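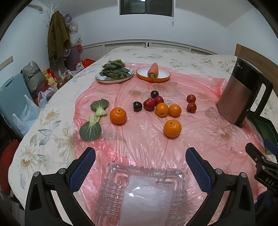

Sorting the Weekly Produce Share at Home

The Garton Household Food Program enters its second season this January. The program now serves 124 households in the Garton and Tisalach districts, and 2,282 shares were distributed in the season just ended. Many members have asked the office for guidance on what to do with a share once it has been carried home, particularly in apartments where the kitchen has little or no counter space. The following notes are offered for their benefit.

Members are advised to lay out the entire share before putting anything away. A kitchen table is the usual place. A bed serves equally well, provided that a clean plastic sheet is spread over the quilt first. The sheet should be large enough to leave a margin on every side, as round fruit will travel on a soft surface. Pink or other colored sheeting of the kind sold by the yard at the Benítez hardware counter is suitable and may be wiped down and folded for the following week.

Leafy greens and root vegetables should be given plates of their own at the far side of the sheet. Greens bruise under the weight of citrus and should never be placed at the bottom of a bag. Bok choy may be left on the sheet until the rest has been sorted. If the outer leaves have come away from the head, they should be used the same evening, and the heart may be kept for several days in the refrigerator, wrapped in a damp towel. 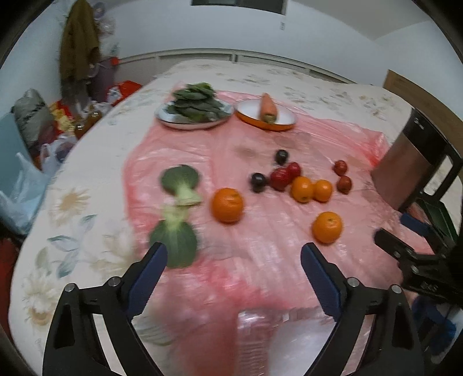
One member in Tisalach wrote to say that she had always put the whole bag straight into the refrigerator, and that since laying everything out on a Thursday evening she has thrown away far less. She asked whether the apples truly needed to be kept apart from the greens, as her drawer space is limited.

The office confirms that they do. Apples give off a gas as they ripen, and greens stored in the same drawer will yellow sooner. Where there is only one drawer, the apples should go on a shelf in a closed paper bag. Plums that are still firm may be left at room temperature and moved to the refrigerator when they yield to light pressure at the stem end. Oranges keep well in either place, although they should not be sealed in plastic.

Members should examine each piece as it is sorted. Fruit with a soft spot or broken skin is to be set to one side and eaten first. Carrots with their tops attached should be trimmed before storage, as the greens continue to draw moisture from the root. The tops may be chopped into soup.

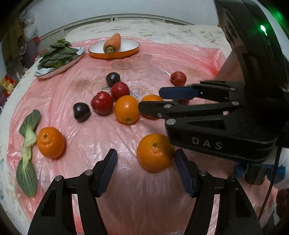 Oranges, apples and two plums on the sorting sheet.

Shares are packed at the Kisness depot and are available for collection from 4 p.m. on Thursday. Each share is prepared to a fixed value, and its contents vary with supply. Substitutions cannot be made at the collection point. Members who do not eat a particular item may leave it on the exchange shelf inside the depot door, where others are free to take it.

Members are reminded to handle apples by the sides and to set them down without dropping them. A bruise may take a day or two to show, and a bruised apple will shorten the life of those stored against it.
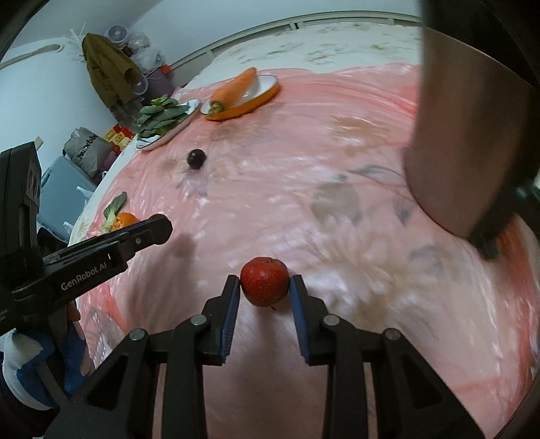

A red apple, with greens and an orange nearby.

A printed storage chart is available at the depot without charge. An initial run of 2,000 copies has been ordered, and building managers may request up to 20 for posting in common areas. Requests should be left at the collection desk before the end of the month. Households wishing to change their collection point for the new season should complete the form at the same desk.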